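Unmont shared workshop: second progress report on the table-clearing arm
By Botond Sipos
11 February 2023
4 comments · 14 shares

This report covers the second part of the build paid for by the Starkasska small grant. The first part bought the computer and paid for time in the workshop. This part has gone on the simulator, the task files and the bracket for the real arm. Gervasio Gallardo has done most of the modelling and I have done the control code and the accounts.

The aim is unchanged. We want an arm that stands beside an ordinary table in a flat, picks up shopping and puts it in a basket on the floor. We are testing everything in simulation before we let the real arm near anything that can be squashed.

The simulated room now loads without errors. It has a table, a carpeted floor, a corner of wall and a small set of groceries. Gervasio rebuilt the avocado twice. The first version was too smooth and the fingers closed on it as if it were a ball. The cartons came from an older model set and needed less work, although the collision shape on the red one is still slightly too wide.

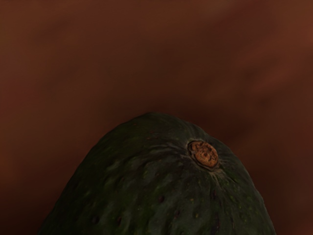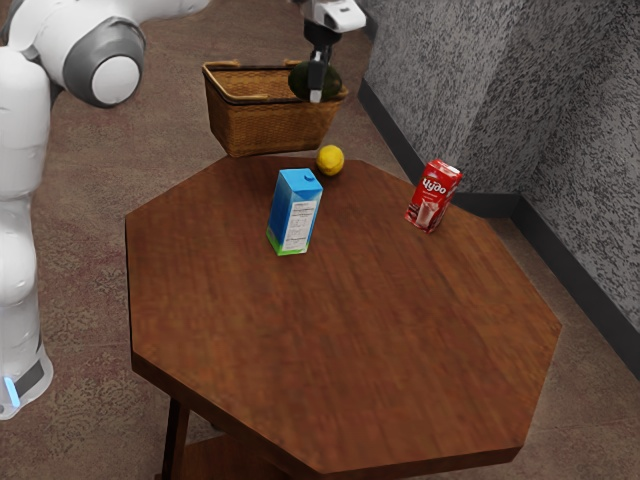
Simulator renders: the avocado close up (first), and the avocado in the gripper above the basket, with the lemon and two cartons on the table (second).

We ran 90 trials with the avocado on the current settings. The arm got it into the basket in all but 20 of them. Most of the failures were at the rim, where the release point was set too far back — the fruit touched the edge and fell outside. I have moved the release point and added a short pause before the fingers open, and will run the same set again before changing anything else. The lemon has had only a few trials and I don't want to give a figure for it yet.

The real arm is behind schedule. The mounting bracket from Szilágyi came with the holes in the wrong place and has gone back. Until it is replaced we can't bolt the arm down, so the bench tests have moved to March. The Ploment controller board has arrived and powers up.

Spending in this period was 900, all within the agreed headings. Receipts are in the shared folder. The returned bracket will be replaced free of charge, but we may have to pay the carriage.

Next steps are to repeat the avocado trials, correct the red carton and start on the lemon properly. Gervasio also wants to try a softer finger pad — the cost is small and I will send a separate note if we need to move money between headings.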